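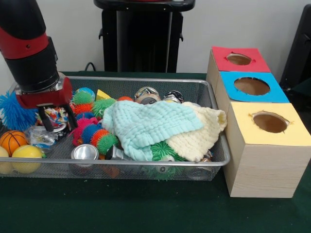 Should a school robotics club spend its season on sorting junk instead of building something that drives fast and bashes into things? I think it should, and I'd say so even if I hadn't been roped into helping with one.

I know how that sounds. When Nahuel Olivares told our kids at Sillard that the spring project was going to be picking stuff out of a tray and putting it in the right box, you could hear the air go out of the room. They wanted wheels! Two of them had already drawn flames on a chassis (on paper, thank goodness). And what they got was balls, cans, a plastic bag and a heap of cloth, with three boxes sitting at the end of the tray, each with a hole in a different colored top.

But give it a couple of weeks. A soft spiky ball squishes when you grab it and a can doesn't, so the grip that works on one is hopeless on the other. Cloth is worse. It has no shape, it hides whatever is under it, and the kids who had been bored to tears were suddenly arguing over whether you move the blue cloth first or work around it. I've sat through a lot of club meetings and I had never heard an argument that good about a piece of knitting.

Rafferty Zamora, who coaches the Bruneven team and is a much better engineer than me, thinks I'm wrong. His point is that kids sign up for excitement, and if you lose them in the first month it doesn't matter how much they would have learned by the second. Fair enough. We did lose 2 kids, and one of them was really good. I still feel bad about that one.

Then there's the money. A driving robot for the Jalura meet runs about $2000 by the time you've replaced everything that gets smashed, and we spent $40 on the junk. Yes, the arm costs more than either, but it'll be there next year, and so will the junk.

We're showing the thing to parents in July. My vote is to leave the tray messy and let them watch the kids figure it out, misses and all.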